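Dirk Teuber
2017-04-05

Doing the blankets and the winter stuff today. Going to post as I go so I remember what I did for next time.

First load was the sheets and the two pillow covers from the guest room. Normal wash, warm, nothing to report.

Second load is the pink fleece. Cold water, half the usual soap, no softener. Softener is what ruined the last one. It went flat and stopped being warm after one season.

Eliseo Sandoval asked what soap I use. It's the Welis liquid, the unscented one. The jug says 16 loads but I get more out of it because I never fill the cap.

Also no, I don't iron fleece. Please don't iron fleece.

Dryer on low for the pink one. I take it out a bit early and let it finish over the door. The dryer in this building is a Braseck and low is still pretty hot, so I check on it a lot.

While that runs I'm going through the black things. Anything black and fuzzy gets washed by itself in this house – I learned that with a white towel in August.

How I do it: lay the piece out flat, go over it with the lint roller in one direction, flip it, do the other side. Then shake it out the window. Then wash it inside out if it has an inside.

The bed is the best place for this. The table is too small and the floor puts more on than the roller takes off.

Somebody asked about lint on the blanket underneath. Yes, you get some. Black on pink shows up right away, so you can see what you missed and pick it off. On the gray blanket I never noticed until it was on my pants.

Roller sheets are $5.07 for a refill at Wunderlich. I used to buy the cheaper ones and went through twice as many.

Storage: fleece goes on the top shelf of the closet, folded in thirds and then rolled. I don't use the vacuum bags anymore. Things came out of them with creases that stayed until Christmas.

Black things go in the bottom drawer by themselves, with the good side folded in.

Still left to do: the bath mat, the hats, and whatever is in the bag behind the door. Probably tomorrow.

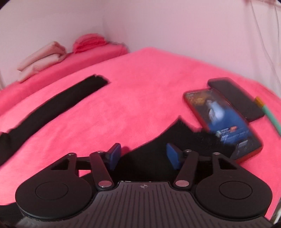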